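1/ We're changing how the Kuldale 9-mile relay does team shirts this year. Posting it all in one place so I can stop answering the same email.

2/ Maroon stays. We voted in October and it wasn't close.
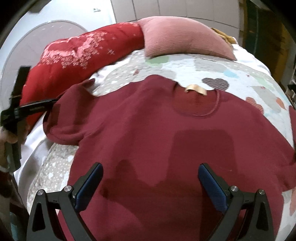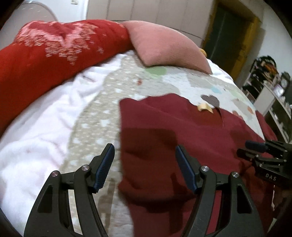 Kuldale Road Runners | Relay Team

3/ The price is set by the size of the order. At 100 shirts the printer gives us the lower rate. As of this morning we have 64 names on the list.

4/ If you ran last year and your old shirt still fits, wear it. You don't have to buy a new one to be on a team.

5/ Teams are still 4 people. Siu-ming Chiu is handling team changes, so please write to her and not to me.

6/ The start has moved to the lot behind the Gorkenik building. The old start on Liu Street is closed for sewer work and the city won't give an end date.

7/ Second handoff is at the Dravaseo footbridge, same as before. Incoming runners keep left. We had two collisions there last time.

8/ Wash the shirts cold, inside out. The dye bled on mine and I lost a good pair of white socks.

9/ Sizes run small. Eustaquio Barrera normally wears a medium and had to trade for a large.

10/ Order form closes Friday at noon. Late orders go on the next batch, at full price.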